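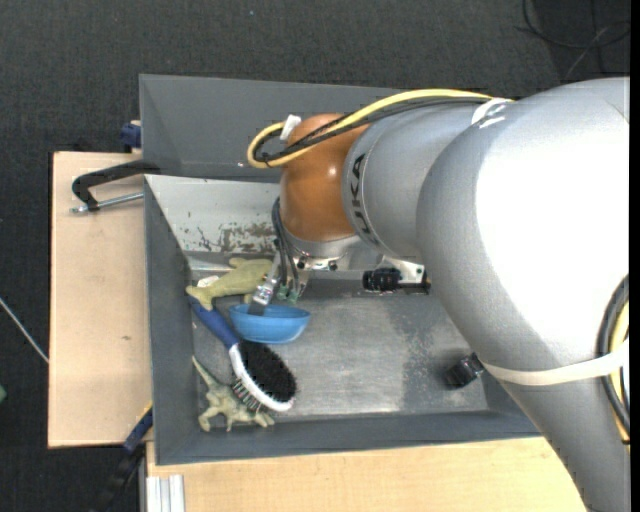 The robot arm at the sorting bin in our Flurkham returns hall, with its gripper in the blue bowl.

One arm, one bin: the first months in the returns hall

12 February 2023

Many colleagues from the other sites have asked how the work in Flurkham has changed after the robot arm came to the returns hall in August. I work in this hall and I was asked to write a short report for the newsletter. I will try to be fair, both to the machine and to the people who stand next to it.

First, what we do. Parcels come back from the shops and from private customers, and the contents are mixed. Toys, kitchen things, brushes, small household goods. Before, each of us took a crate, emptied it on the table, picked up every item, looked at it, scanned it and put it in the right box. On a normal shift the hall handled 2,297 items, all of them by hand. The picking itself is light work, but you make the same turn of the body again and again, and by the end of the shift one shoulder is always more tired than the other.

Now a part of this goes through the bin. A person puts a small group of items in, the arm takes them one after another and passes them to the scanner. At the moment it handles 847 items on a normal shift. The rest still goes over the tables as before. So the arm has not taken over the hall, and I think some of us had expected this, with fear or with hope, depending on whom you asked.

What is easy for it and what is not? Bowls and cups go well when the rim is free. Soft toys go quite well too, if they do not lie on top of each other. Brushes are difficult. The bristles give way and the handle turns, and then the item falls back. Thin items which lie flat against the wall of the bin are the most difficult, and for these the arm stops after three attempts and calls a person with a sound. The first sound was very unpleasant and was changed after one week, at the request of everyone.

The biggest change for us is a new task, which on the shift plan is called "bin place". The person at the bin place loads the items, answers the calls, and writes down what the arm could not pick. This list goes to Tanabe, the firm which looks after the software, and from time to time they send a new version. Sometimes the new version is better with one thing and worse with another. In the winter we had a version that was very good with cups and for two days refused all plates. It helps to have patience.

We rotate the bin place every two hours. At the start it was a full shift, but several people said that waiting for a machine makes you more tired than working, and I agree with them. With two hours it is fine. Those with back or shoulder problems can ask for the place more often, and this has worked well until now.

The training took 22 hours for each person, in paid time. Most of it was about safety: when you may reach into the bin, how to stop the arm, and who is allowed to start it again. The part about the cables was longer than I expected. They move together with the arm and must be looked at before every shift, and the clamps on the bin as well. If the bin has moved even a little, the arm looks for the items in the wrong place.

About jobs, as this was the question in every meeting. No contract was ended because of the arm. Two places which became free in the autumn were filled again, but one of them as a technical place, with other requirements than before. Not everybody is happy about this. The works council has asked that the next such place is offered first inside the hall, with training – the answer from management in Huden is still open.

The project name on the papers is Clerkelska, in case you see it on the intranet and wonder. A second bin is planned, but there is no date for it. If your site is thinking about something similar, you are welcome to visit us for one shift. Please write to the returns hall office in advance, and bring closed shoes.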